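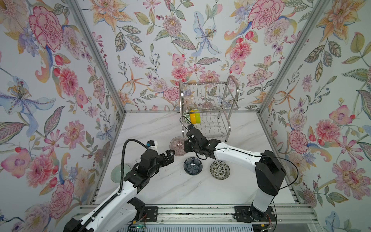

Zhenhua Yan reckons the stock fingers are fine for plates and it's the wrist camera that lets you down. Is that right? I'm running two arms on one rail, racking crockery, and I can't decide whether to spend on new fingers or a new camera first. The plastic plates go in nicely but the glass ones drive me up the wall!

Fisden

I'd do fingers first. I tried Flutar soft pads against the bare ones over 60 picks each, glass plates only, and dropped 8 with the bare ones and none with the pads (they do get grubby, mind). Mine cost 339 for the pair of arms - ouch, but I'd buy them again.

Bohdana Stelmakh

Camera. Clear glass hardly shows up on mine unless I turn the lamp down, and then the bowls go murky. Try moving your light before you buy anything.

Stitside

following, same problem with bowls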